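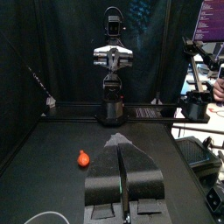
Does a book have to be opened if the outer carton arrived undamaged?

One copy from every carton is opened and checked against sections 2 and 3. Further copies are opened only if the first one fails.

# Goods-in inspection: translated classics and reference stock

Applies to the Parry store and to returns forwarded from the Gornila counter. Complete one sheet per delivery. Mark each line P (pass), F (fail) or N/A. Lines marked F need a comment.

## 1. Cartons and handling

- [x] Delivery note matches carton labels. **P**
- [x] No carton over the 23 kg lifting limit. **P**
- [ ] Tape intact on all seams. **F**
- [x] Safety knives retracted and returned to the hook after opening. **P**

Comment, line 3: bottom seam split on one carton, reference 1249. Contents were hardbacks packed spine down with no filler. Carton emptied on the floor pallet and not lifted again. Two copies have crushed corners at the tail of the board; both set aside under section 4.

Comment, line 4: blades were changed in January. The old ones are still in the jar by the sink and should go in the sharps tin.

## 2. Binding and boards

- [x] Spine square when the book is stood upright. **P**
- [x] Hinges hold when the front board is opened to a right angle. **P**
- [x] No loose sections or exposed thread. **P**
- [ ] Jacket fits the boards without overhang. **F**

Comment, line 4: jackets on the annotated edition are slightly tall and catch on the shelf above. This is a printing matter and does not reduce the grade. Shelve with clearance and do not trim.

Do not press a stiff binding flat to test it. If the book will not stay open at the middle, record "stiff" and leave it alone. Several of the earlier fails on paperbacks were caused by the check itself.

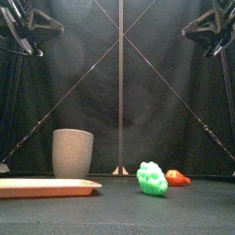
A reader of the last issue of this sheet wrote in to ask why stiff bindings are no longer graded down, as customers do return them. The returns log in Pistavik shows very few for that reason, and most of those copies went back out at full price. The line stays as it is. Anyone who disagrees can add the code STF to the entry, and it will be looked at when the sheet is next revised.

## 3. Text block

- [x] Title page, contents and index present. **P**
- [x] Pages in sequence at three places: front, middle, back. **P**
- [x] Plates and maps bound in the positions listed. **P**
- [x] No damp, mould or smell. **P**
- [ ] Translator and edition agree with the catalogue entry. **F**

Comment, line 5: the catalogue entry gives the first edition, and the copies received are the revised one with added notes. The ISBN is different. Entry corrected in Pistavik before shelving. Check this line against the copyright page only — the jacket often carries wording from an older printing.

If line 4 fails, bag the copy at once, seal it and keep it off the main benches. Wash hands before handling other stock. Do not brush mould off indoors.

## 4. Grading of damaged copies

| Damage | Action |
|---|---|
| Corner bumped, board sound | Reduce by one grade |
| Corner crushed, board split | Return to supplier |
| Jacket torn under 40 mm | Replace jacket if spare held, otherwise reduce |
| Section missing or repeated | Return to supplier |
| Damp or mould | Bag, report, do not return by post |

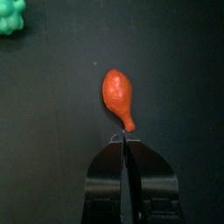

Returns to the supplier need the carton reference as well as the ISBN. A return logged with the ISBN alone is rejected and the credit is delayed until the next statement.

## 5. Shelving and racking

- [x] Kaltero bays fixed to the wall at top and mid height. **P**
- [x] Heaviest volumes on the two lowest shelves. **P**
- [x] Kick stool brakes when stood on. **P**
- [ ] Load notice displayed on every bay. **F**
- [x] Aisle clear to the fire door. **P**

Comment, line 4: notice missing from bay 2. Replacement to be printed. Until it is up, no multi-volume sets on that bay.

Comment, line 5: clear at time of check, 4 pm. Trolleys are still being left by the fire door at closing — repeat check before lock-up.

Open items carried forward: bay notice, sharps tin, credit for the two crushed hardbacks.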